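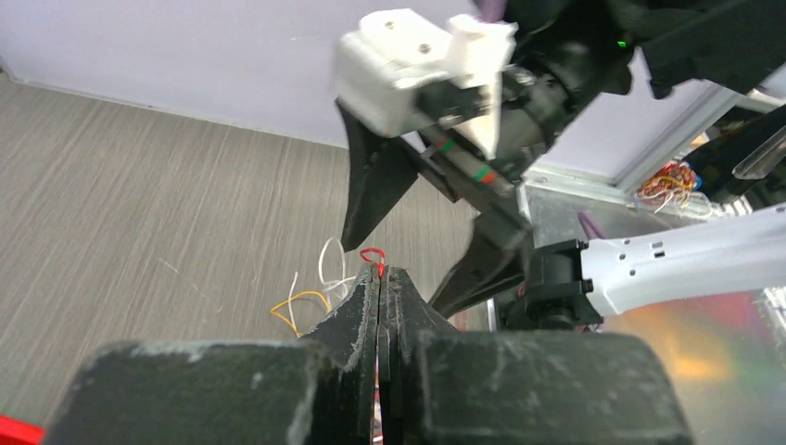
Sorting Short Wire by Color: Does It Save Anything?
Project report, 1999-10-09

Our handout from Prelska says offcuts kept in colored bins get reused and offcuts in a mixed box get thrown out. We doubted it. The handout gives no numbers and the people who wrote it also sell bins.

We took 100 short pieces from the Bakholm workshop scrap and split them into two lots. One went in a mixed box. The other was sorted by color, with ribbon kept apart from wire. Pieces under 5 inches were left out. Then both lots were offered to the next class for their circuit boards.

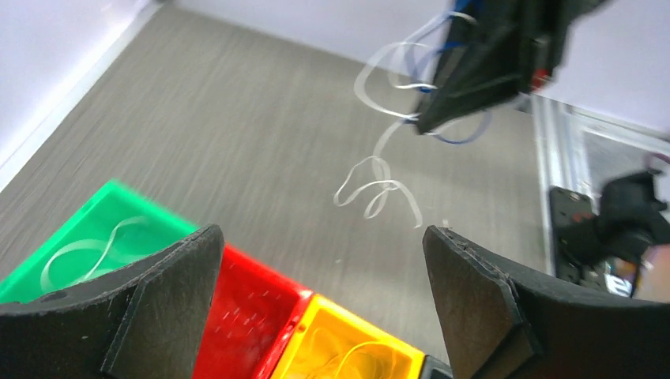 Hallgrímsson objected that a bin only helps if its color tells you what is in it, and asked why pale ribbon should go in yellow. We had no good answer. Labels might do the same job for less money.

After the class, 19 sorted pieces had been used and 6 mixed ones. That looks like a win for sorting, but the sorted bins stood closer to the door, and we did not swap them. We would not trust the result until somebody does.

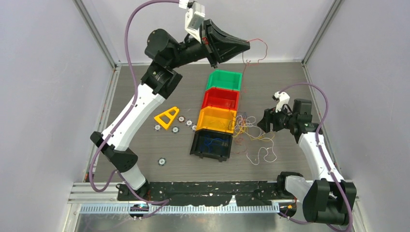 Fig. 3. Bins in a row, blue wire in the black one.

The Zollinlow method (one deep tray, no sorting) was not tested.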